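Wulell 3, four weeks in: trajectory clean-up for handheld gripper demos

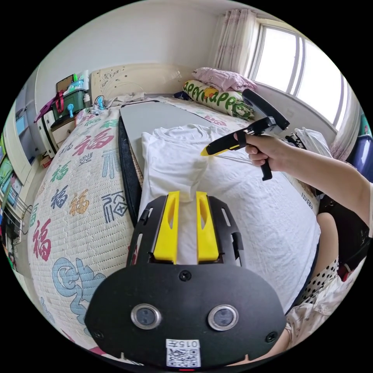
Why I bought it

We teach arms to fold laundry, and the folding itself is the fun bit. The boring bit is everything between a pair of handheld grippers and a T-shirt on a folding board and a dataset you'd trust a policy with. Two wrist views to line up, two pose tracks, finger widths for both hands, and a heap of moments where the camera sees nothing but white cotton. I'd been doing all that with my own scripts (embarrassing scripts, colour-coded by how much I hated them), and when Flor Benavides told me she'd moved her whole pipeline over to Wulell I caved and got a licence in October.

Setup

Took me an afternoon, most of it spent on calibration. Wulell wants a lens profile per device, left and right kept separate, and it's fussy about names. Mine use the Chinese characters for left and right on the stickers, and the importer choked on them until I updated to the current build. After that it was lovely! You drop in a folder, it pairs the two streams by timestamp and shows you a little offset graph so you can nudge them if the clocks have drifted. I put 400 episodes through on the first night and went to bed.

The pose tracking

This is what you're paying for and it's very good. Bedrooms suit it down to the ground: a busy printed mattress cover, stickers on a wardrobe, a bright window frame, loads for the tracker to grab hold of. Where it wobbles is when a gripper dips right down over a plain white shirt and fabric fills most of the view. Wulell marks those stretches in orange and fills them in from the inertial data, which mostly works, though I've had a few where the left gripper sailed straight through the bed. The old Drancombe plug-in did that too, but it never told you, so I'm calling it progress.

Tracking one gripper from the other is optional and off by default. Turn it on. When both tools are over the board the distance between them matters far more than where either one is in the room, and my collar grabs tightened up noticeably once I did.

Segmenting and labelling

Hmm. The automatic splitter looks for finger openings and closings and cuts there, fine for picking up socks, less fine for a fold where you regrip the hem twice. I got sick of merging tiny clips by hand. Lenka Sokol sent me her settings (minimum segment length way up, merge on low travel) and those got me most of the way. The label editor itself is quick, all keyboard, and you can scrub both views together without it stuttering.

Export and the planner side

Export is painless — it writes the usual formats and keeps the orange flags as a mask, so you can drop the dodgy frames at training time. There's also a reachability check, where you load your arm model and it replays each trajectory to see if the robot could follow it. My arms are Adamleys on a fixed bench and it threw out 3089 waypoints from that first batch, nearly all of them at the far sleeve. Fair enough, I lean.

Gripes

The docs are thin. The dark theme hides the offset graph's second line, so you're nudging blind. And the licence is tied to one machine, a right pain if you label on the couch and train in the garage like me.

Would I buy it again?

Yeah, I would. If you only work with a single gripper, have a look at Šindelář first, it's cheaper and the splitter is smarter. For two-handed cloth work I'm sticking with Wulell, and I've already queued up the fitted sheets.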